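# About the Fostberg Gripper Room

We try out grippers so that small shops don't have to buy three before they find the one they like. That's the whole idea, and we still love doing it!

The room opened in Titthorpe with 2 benches and a borrowed compressor. Kowalczyk, the machine shop next door, kept asking which fingers would pick up their odd-shaped offcuts, and we kept saying "bring them over". We've now logged 4,000 picks on the Drarner controller alone, and 7 grippers have been through the same set of trials. Every result goes in the binder by the door (misses too, in full colour).

Visitors are welcome from 9 in the morning. Bring your own parts if you can, the more awkward the better, and plan on staying for a coffee.

## How we test
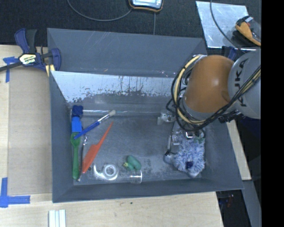
Mixed bins are our favourite trial, and the one that sorts grippers out fastest. A tidy row of blocks will flatter almost anything. We'd sooner have the KUKA reach into a grey bin with a green spoon, a paintbrush lying over it, a clear cup on its side and a shaggy blue-and-white thing like a wash mitt, all in one go. Soft items and see-through items ask very different things of the fingers and the camera, and we score them separately.

Each gripper gets 900 tries before we write it up. Cable routing gets its own page, as it's the question we hear most from shops fitting their first arm.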